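2004-08-25

Second month of learning to bake rye bread

My starter is alive again. I feed it each evening with 30 grams of flour from the shop on Markham Street, and in the morning it has a sour smell, like apples – my wife does not agree about the apples.

The first loaves were heavy as stones. Hicham Younis, my neighbour, told me to use more water and to wait longer before cutting. I waited until the next day and the crumb was much less sticky.
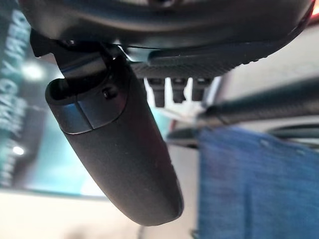
The oven is still a problem for me. It burns the left side, so I turn the loaf after 30 minutes. In October I want to try with caraway, if I can find good seeds.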